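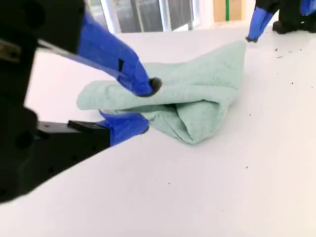 8/7/23

Dye shed, second vat run for the Elside order. Started the madder at first light with Declan. Water from the rain butt this time, not the mains, which came out too orange in the last batch.

Bath one: wool skeins from Prydderch, scoured yesterday, alum mordant overnight. Weighed in at 1,575 g dry. Brought up slowly and held under a simmer. Declan wanted it hotter, I said no, we had the brown trouble in November doing exactly that.

Bath two: same recipe, half the alum. Pulled a test skein after 30 minutes and it was paler than I'd like, a sort of brick pink. Left the rest in.

The thermometer on the left-hand burner reads high. Checked it against Embla's and hers agrees with the kettle. Use hers until a new one comes.

Weld is nearly finished. One sack left from Dalano and it is mostly stalk. Inês to ring them and ask for leaf and flower only. If they can't, try Skandia, though their minimum is up to 3,000 g and we have nowhere dry to keep that much.

Rinsing: bath one ran clear on the fourth rinse. Bath two still bleeding a bit on the sixth, so I've put it in a bucket with a lid and will look at it tomorrow. Don't tip it out.

Roland asked if we could match his old blanket. Told him to bring it in and we'd cut a thread from the hem. Looks like madder over a grey fleece to me but Benvinda thinks cochineal.

To do:
Label the line, ties keep falling off
Soak the next lot of madder
Wash out the copper pan before anyone uses it for weld
Order alum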